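Ticona Entrance Door Hardware, Progress Report to the Grernatstead Housing Fund
Reporting period ending November 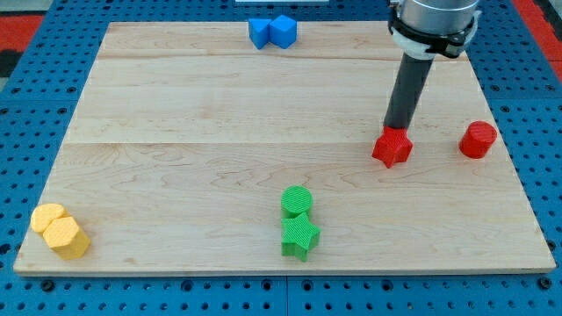

Radomir Janevski asked after the last report whether the lever handles would be held to the same cycle count as the multipoint locks, and said he would not support releasing the second payment until that was settled in writing. The two counts are now the same. Handles, locks and hinges are all tested to 4,000 full cycles on the same door leaf, and a part that fails before that point is withdrawn from the schedule.

1. Scope

The grant covers replacement of front entrance doors at the Drulville properties. The full program is 89 doors. All are single leaf, outward view to a shared walkway, with a composite slab and an aluminum threshold. Side panels and transoms are outside the scope and have been left as found, except where the old frame could not be removed without disturbing them.

2. Work completed

The site survey is finished. Frame openings were measured at three heights and on both diagonals. In 14 openings the diagonals differed by more than the frame supplier allows, and these will get packed frames with a wider cover trim. The trim is a stock part and does not change the unit price.

Door slabs have been ordered in two batches. The first batch has been delivered and is stored flat, under cover, in the ground floor unit at Drulville. The second will be called off when the first is hung.

Cycle testing of the Trodora lever handle has reached 3,540 cycles. Return spring force was still within tolerance at the last check. There is slight wear on the inside face of the backplate where the collar turns. The wear is cosmetic and is hidden when the handle is fitted. Testing continues on the same sample.

3. Changes to the specification

Handle: the lever-and-fixed-pad set has been dropped. Residents at the sample door locked themselves out when the door closed behind them, and the management office asked for levers on both sides. The keeps and the gearbox are unchanged.

Mail slot: moved from the mid rail to the lower rail on doors that open next to a stairwell. At mid rail height a hand could reach the inside thumbturn. A cowl was tried first but it caught larger envelopes.

Threshold: the low profile version is now standard throughout. It needs a deeper rain deflector on the slab, and the drawings have been revised to show it - the fixing holes move up slightly and the old template should be thrown away.

Finish: hardware will be supplied in satin only. Polished parts showed scratches from keys early in the trial.

4. Problems and delays

The cylinder supplier sent the first lot with the wrong offset. The cylinders projected too far beyond the outside plate and could be gripped. The whole lot was returned and replacements have arrived. No cylinders from the first lot were fitted.

Weatherstrip compression on the hinge side is uneven on doors with packed frames. Adjusting the hinges corrects it, but the adjustment takes up most of the available travel. We would like to keep some travel in reserve for seasonal movement, and the installer has been asked to set the packers closer to the hinge positions.

Numerals and knockers have not been ordered. The management office has not confirmed the numbering of the end units.

5. Spending

Spending on slabs and frames is in line with the budget. Testing is slightly over, owing to the longer handle test. The difference has been taken from contingency and no additional money is requested.

6. Next period

Complete the handle test and issue the test sheet. Hang the first batch, starting with the upper walkway. Record closing force and latch engagement at each door on the day it is hung - the form is in the annex. Call off the second batch of slabs. Obtain the end unit numbers from the management office.

Annex: door record form, revised threshold drawing, cylinder return note.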